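Inicio > Docencia > Robótica móvil y manipulación > Apuntes > Tema 7

Tema 7. Aprendizaje por imitación en simulación: robustez ante el punto de vista

7.1. Planteamiento

En los temas anteriores la política se ha tratado como una aplicación de observaciones en acciones, entrenada por clonación de comportamiento sobre un conjunto fijo de demostraciones. Se ha supuesto además que la cámara conserva su posición y orientación respecto a la base del robot. Esta hipótesis se relaja ahora. La cámara puede estar inclinada respecto al montaje nominal, y esa inclinación puede variar entre episodios.

Sea o la imagen, q el vector de posiciones articulares y a la acción. La política es π(a | o, q). Con una cámara desplazada, la imagen pasa a ser o' = R(s, c'), donde s es el estado de la escena, R el proceso de renderizado y c' la pose perturbada de la cámara. El estado s y la acción correcta, expresada en el sistema de la base, no cambian. Se pide por tanto que π sea aproximadamente invariante a c' dentro de un rango acotado.

7.2. Entorno y datos

Las prácticas usan el simulador Tretemberg, con las escenas domésticas del paquete Minami. El robot es bimanual, con una pinza de dos dedos paralelos en cada brazo. El conjunto de entrenamiento consta de 571 demostraciones teleoperadas; se reservan 241 episodios para evaluación, con escenas que no aparecen en el entrenamiento.

Cada demostración se almacena como una secuencia de estados del simulador, sin imágenes. El renderizado se hace después, lo que permite generar varias vistas de una misma trayectoria sin repetir la teleoperación. El coste en disco es bajo y el coste de cómputo se traslada a la preparación de los lotes.

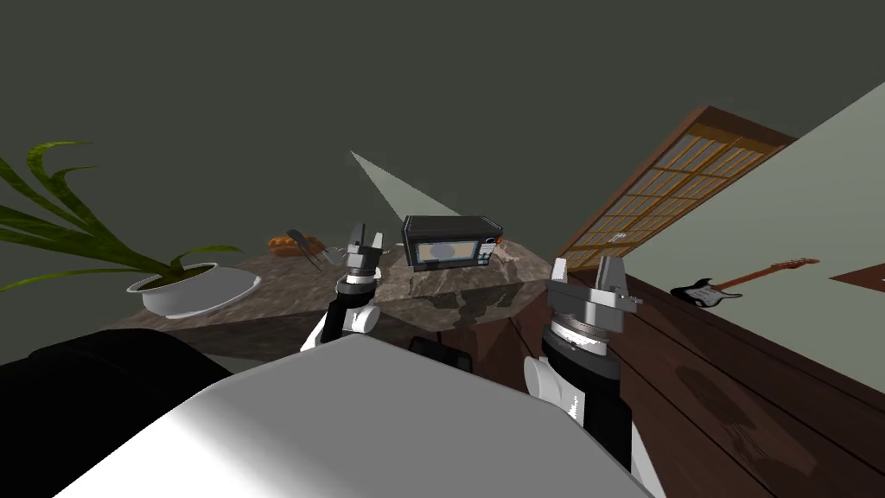
La aleatorización de la pose de cámara se aplica una vez por episodio y se mantiene constante hasta el final. El giro en torno al eje óptico es la componente que más altera la imagen a simple vista. En una cocina inclinada de este modo, la encimera cruza en diagonal, el microondas queda girado y el fondo oscuro ocupa toda la parte superior. Una red que haya aprendido que las superficies de apoyo son horizontales en la imagen dispone aquí de poca información útil. Los dos brazos, en cambio, siguen siendo visibles por delante del cuerpo, y con q conocido proporcionan una referencia para estimar la orientación de la cámara. Obsérvese también la diferencia de tamaño aparente entre el brazo izquierdo y el derecho: el área en píxeles de la pinza no es un indicador fiable de su distancia al objeto si no se corrige por la pose.

7.3. Método Fanimau

El método añade al codificador visual una cabeza auxiliar que predice la pose de la cámara en el sistema de la base. La función de pérdida es

L = L_bc + λ L_pose + μ L_cons

L_bc es la pérdida de clonación habitual. L_pose penaliza el error de traslación y el error geodésico de rotación. L_cons compara las acciones predichas para dos vistas del mismo estado y penaliza su diferencia cuadrática. Los pesos λ y μ se fijan por validación. Con μ demasiado alto la política tiende a acciones de magnitud pequeña, que satisfacen la consistencia a costa de no completar la tarea.

La cabeza de pose se descarta en inferencia. Su función es obligar al codificador a conservar información geométrica que L_bc por sí sola no exige.

7.4. Resultados

Se compara el método con una política base sin aleatorización (B0) y con otra entrenada con aleatorización pero sin términos auxiliares (B1). Episodios completados sobre el total reservado:

Con cámara nominal, las tres variantes obtienen resultados similares y B0 es ligeramente superior. Con cámara perturbada, B0 cae de forma acusada. B1 recupera parte de la diferencia y Fanimau queda por encima de B1, sobre todo en tareas de agarre lateral. Los fallos restantes se concentran en objetos delgados y en estados con oclusión entre pinzas.

Al reducir el entrenamiento a 342 demostraciones, la ventaja sobre B1 aumenta. Una interpretación plausible es que L_cons actúa como regularizador. El experimento no permite separar este efecto del debido a L_pose; para ello haría falta una ablación por término, que se propone en la práctica.

7.5. Trabajo práctico

a) Entrenar B1 y Fanimau con la configuración suministrada en el repositorio Prenier.
b) Repetir con λ = 0 y con μ = 0, manteniendo la semilla.
c) Representar la tasa de éxito frente al ángulo de giro de la cámara.
d) Discutir si el error de la cabeza de pose predice el fallo del episodio.

La memoria se entrega en diciembre. Se adjuntarán los ficheros de configuración y los registros de entrenamiento.

Contacto: secretaría del departamento | © Apuntes de la asignatura, uso docente | Volver arriba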